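Open day planning group - notes of meeting, Thursday 31 October 2024
Room 7, Drenach building

Present: Roswitha Hofstetter (chair), Esther Koech, Maximiliano Alarcón, Wilfredo Macapagal
Apologies: Annelies Tanner (notes sent in beforehand)

1. Last minutes
Agreed. Parking signs still outstanding from July, carried over again.

2. Visit to Kiston
Wilfredo reported back. Good visit, bit rushed. They run their hand-held gripper table with one person talking and one demonstrating, visitors get a go after. Two-finger gripper, black fingers, plain wooden table. Queue was the main trouble - one way in and same way out. He wants ours near the double doors.

Jemau arm not seen running, was being serviced. Kiston will send their running order. WM to chase.

3. Gripper table, run-through
Went through the demo table. Agreed visitors should see the gripper open over the bare table first, before anything is put down for it. Talk to start there - what the fingers do, how far they open, what a hand does differently. Pale table to stay, black fingers show up well on it. No cloth.

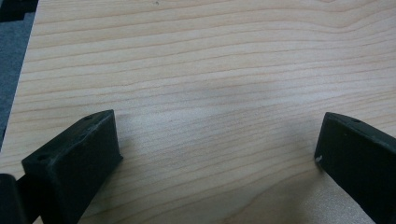

Esther thought the talk was too long for school groups and asked for the hands-on part to come in the first minute, with the explaining done while they try it. Maximiliano not keen, said they stop listening once they have hold of it. Left that the morning groups get Esther's version and the afternoon public session gets the longer one. Review at lunch.

Objects for picking up: still no list. Foam blocks yes, eggs no. RH to ask the Tijani people what they use, they did a school fair in July.

4. Numbers
99 booked for the morning, limit for the day is 200. Booking page to stay open. Groups of 17 at the gripper table is too many, split in two and send the other half to the Jemau stand. MA to redo the timetable adn send round.

5. Safety
Annelies's note read out. Wants a line on the floor at the arm stand and one person there at all times. Agreed. Gripper table - staff member to stay on the table side, bags kept off the walkway. Risk form to be signed before doors open, not after like last time.
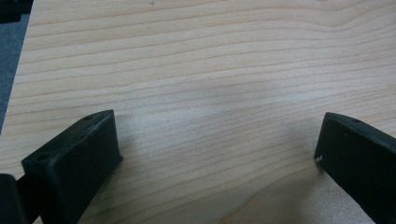

Esther Koech
Minutes secretary

6. AOB
Name badges - use last year's, new inserts. Tea from 10, biscuits as well if the budget allows. WM asked if we could film the afternoon talk, yes but put a notice up at the door.
Poster has the wrong entrance on it, MA to correct and reprint.

Actions
WM - Kiston running order
RH - Tijani, object list
MA - timetable, poster
AT - floor tape, risk form
EK - short script for shcool groups

Next meeting: same room, date to be sent round by email.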